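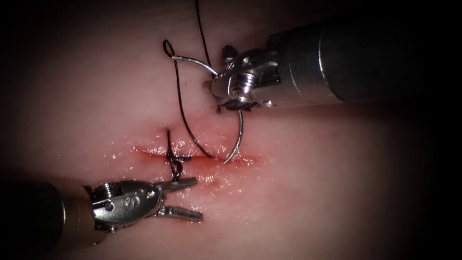 Two instruments working at a small incision.

September 18, 2024

My insurance company sent me a letter last week asking me to get a second opinion before my hernia repair. I had already decided to get one, so it was strange to feel annoyed at being told to. I suppose it was the wording. "Many members find that a second opinion brings peace of mind." I have had two now and peace of mind is not the phrase I would use.

Some background, for those who don't know me from the gardening posts. I have a hernia on the left side. I found it in the shower in November, ignored it through the winter, and finally showed it to my regular doctor, who pressed on it, made me cough and said "yep." It doesn't hurt much. It aches when I've been on my feet all day and it bulges when I lift bags of soil, and otherwise it sits there minding its own business.

The first surgeon works out of the big clinic in Savenach, the one with the fountain. I was in the room with him for eleven minutes, by the clock over the sink. He wanted to operate soon. I asked what would happen if I left it alone and he said it would get bigger. I asked how fast. He said everyone was different. I asked how many people have pain afterward that doesn't go away, and he said it was uncommon. I asked for a number and got the word "uncommon" again, a bit slower.

On the way out I was handed a folder with a glossy brochure in it. I read brochures the way I read real estate listings – looking for what has been left out. It had a smiling couple on bicycles. It said most patients were "back to the activities they love" quickly. Which patients? Which activities? I love reading on the couch and could probably be back to that in the parking lot.

The second opinion was in Zulville, a long drive and a worse waiting room. That surgeon said I could wait, that plenty of people do, and that I should come back if it started to bother me or get in the hands-on immediately if it ever turned hard and wouldn't go back in. She drew me a picture on the paper that covers the exam table. She also gave me numbers, with a range, and told me which parts of the range she didn't trust. I liked her a great deal more.

And there is my problem. I liked her more, so I believed her more, and those are separate things. She told me what I wanted to hear. If she had been the one pushing for a date and he had been the one telling me to wait, would I be writing a post about how good it is to have a surgeon who takes her time? I don't think so. I think I'd be praising his restraint and complaining about her drawing.

I tried to settle it with the rating sites and I don't recommend that. On one called Nuvora, the first man has 528 reviews and the second surgeon has 2. His are nearly all five stars, and nearly all of them are about the parking, the front desk and how nice the nurses were. One of her two is a complaint about the waiting room, and that reviewer has a point. A person who is asleep on a table has no idea whether the stitching is any good. We rate the part we were awake for.

Then there's the money. The first clinic quoted me $540 as my share of the facility charge. When I called to ask whether that included the anesthesia, I was told it did not, and that the anesthesia people bill separately, and that they couldn't tell me what the anesthesia people charge. The anesthesia people said it depended on how long the surgery took. So I put $2000 in a savings account and named the account "Hernia," and I'm told even that may be optimistic. I have bought used cars with more paperwork up front.

My sister thinks I am using research as a way to put this off. She may be right. She sent me a link to a supplement called Tjoa that is supposed to "support the abdominal wall," so I am not taking her as the last word on evidence either.

For now I'm waiting. I split the soil bags into buckets and carry them half full, and I wrote down what the second surgeon told me to watch for and stuck it on the fridge. I've asked both offices for copies of their notes. Zulville sent theirs the next day. Savenach wants a form, and the form has to be faxed – if anyone in the county still has a working fax machine, please leave a comment.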